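Three weeks with the Zorik tabletop arm: can it pick up after a toddler?

I've wanted a machine to tidy my living room since about the time my son learned to open the toy chest. So when Harsh Bhatt from my old job offered to sell me his Zorik arm for 300 dollars (he'd moved on to a bigger one, lucky guy), I said yes before he'd finished the sentence.

If you haven't run into it, the Zorik is a hobby arm that clamps to a table. It has a two-finger gripper and a little camera down at the wrist, and you teach it jobs by moving it through them a bunch of times. New, with the Srivastava power supply that everyone on the forum tells you to get, you're well into laptop money. Mine came with a scuffed base and one missing clamp screw, and I had it bolted down and moving the same evening.

Setup was easier than I feared. The software found the arm on the first try, found the camera on the third, and then wanted a calibration routine that ate most of a Saturday-sized chunk of time. You hold a printed checkerboard in front of the wrist and turn it this way and that until the bar fills up. My bar stuck near the end over and over. Switching off the ceiling light fixed it, so try that first.

I started with the job I cared about most, which was toys off the table and into a bin. I showed it 45 pickups with soft toys, let the computer chew on them overnight, and pressed go in the morning with a cup of coffee in my hand and very high hopes!

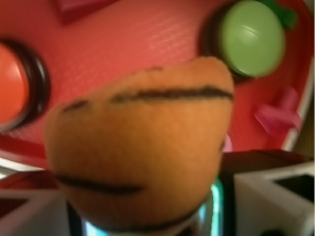

Plush in the gripper, red toy with the big buttons behind it. Wrist camera view.

Soft things are where this arm shines. A plush toy forgives you. The fingers can come in a little crooked, or grab an ear when they were headed for the belly, and the fabric squishes and it all works out. I ran it for a whole week on stuffed animals and by the end I'd stopped hovering over it. My rough feeling is that most grabs came off, and when one didn't, the arm went back and tried again without me touching anything. I really enjoyed watching that part.

Hard plastic is another story. Big chunky toys are wider than the fingers can open, so your only choice is to have the arm shove them, and shoving is a skill I never managed to teach it. Wooden blocks are fine if they're lying flat and hopeless if they're leaning on something. Puzzle pieces, forget it. And if a small toy sits right up against a big one, the arm tends to bump the big one on the way in, and then everything has moved and it's reaching for where the thing used to be.

The wrist camera deserves its own gripe. It can't focus up close, so once the arm has hold of something, that something is a big soft blur taking up the middle of the picture. For telling whether the grab worked, that's good enough. For telling which toy it grabbed, not so much. I wanted animals in one bin and cars in the other, and I ended up adding a second camera on a cheap Wastton desk stand looking down at the table. Sorting got a lot better after that, but it's one more cord and one more thing for a two-year-old to pull on.

Now, speed. I timed a table with 12 toys on it. The arm took a little under nine minutes. I took 20 seconds, and I wasn't hurrying. Of course I could go make dinner during those nine minutes, except that I didn't trust it enough to leave the room, so I stood there and watched it the way you watch a kid pour milk.

I tried laundry too, because you have to. It can pick up a sock. It can drop a sock in a basket. Pairing was beyond it (or beyond me, to be fair), and a folded T-shirt came out looking like I'd sat on it. My sister-in-law runs a packing line at Flilatex and she tells me they have the same trouble with anything floppy: the machines do the boxes and people still do the bags.

Some odds and ends. It's quieter than my dishwasher, with a whine in the elbow when it's stretched all the way out. The white finger pads wear, and a replacement set is cheap enough that I keep a spare in the drawer. The manual is 200 pages and the part you need is near the back, under "Grip force." Turn that down from the default before you let it near anything you like.

Would I buy it again? At what I paid, yes, as a hobby. At full price, as a way to get chores done, no – wait a couple of years. I'm going to try it on the silverware tray in February, and I'll add a note here when I have something to report.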